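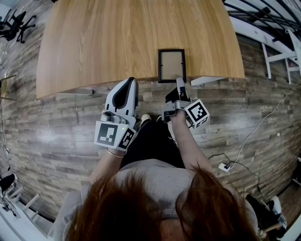
OK, gripper maintenance thread, because three people asked me this month and I keep typing the same answer. It's long, grab a drink.

Our station at Sulosau is one table and one pair of hand-held grippers. The left one has been through 2,591 takes since I last swapped its pads. The right one got new pads at 1,161 because I nicked one with a box knife (my own fault, moving on).

Pads first. They wear on the inner face, right up near the tip, and you'll feel it before you see it. Thin flat stuff is what gives it away. A mug will sit happily in a gripper with bald pads. A picture frame slides right out!

So my pad check is a picture frame. Pinch one edge, lift it off the table, tilt it, put it back. Left hand, then right hand. If it creeps at all, pads come off that day.

To change them: peel the old pad slowly from the bottom, wipe the finger with alcohol, and then WAIT. I go make coffee. Press the new one on and hold it while you count to sixty. I used to count to twenty and I've picked a lot of pads up off the floor.

Marker cubes next. These get handled way more than you'd think, mostly by people picking the gripper up by the cube. Please don't pick it up by the cube. Pick it up by the handle, like a drill.

Wipe the faces with a dry microfiber cloth and nothing else. I tried screen cleaner once and it left a shine on the black squares, and tracking dropped out every time I turned toward the window. Took me a whole afternoon to figure out.

Then wiggle it. Gently! If the cube moves on its mount even a hair, snug the screws and redo the calibration. Don't tell yourself it's fine. I told myself it was fine in March and threw away 112 takes.

Calibration for us is 150 open-and-close cycles at different wrist angles, all facing the table. Boring as anything. I put a podcast on and rest my elbows when I can. Bracelets and watches are OK as long as they don't catch on the gripper body.

Oh, the fingers! Squeeze slowly and listen. A clean finger makes no noise. A gritty one sounds like sand in a zipper, and that means lint in the slide. Canned air, short puffs, then work it back and forth a few times. No oil. Kotow's guide says no oil in two places and people still show up with oil.

Indicator light: ours goes green when it's connected and ready. If it blinks, I reseat the cable at the gripper end before I touch anything on the computer. That fixes it most mornings.

Cables and power strip stay off to one side of your chair. I sit with both feet flat and look down at the table the whole time, so anything behind my heels may as well not exist. Ask my shin.

Somebody asked about spares. I keep pads from Ostermann and screws from Tavcombe in the same little tin, plus one whole finger I've never needed. The cheap pads I bought before that got sticky by summer.

Last thing, I write the take count on a strip of tape under the handle every time I change pads. There's an app for it and I forget the app. The tape is right there in my hand.

Will post the cable routing tomorrow if I remember to measure it. Back to the frame for now, the right one felt a bit slippy after lunch.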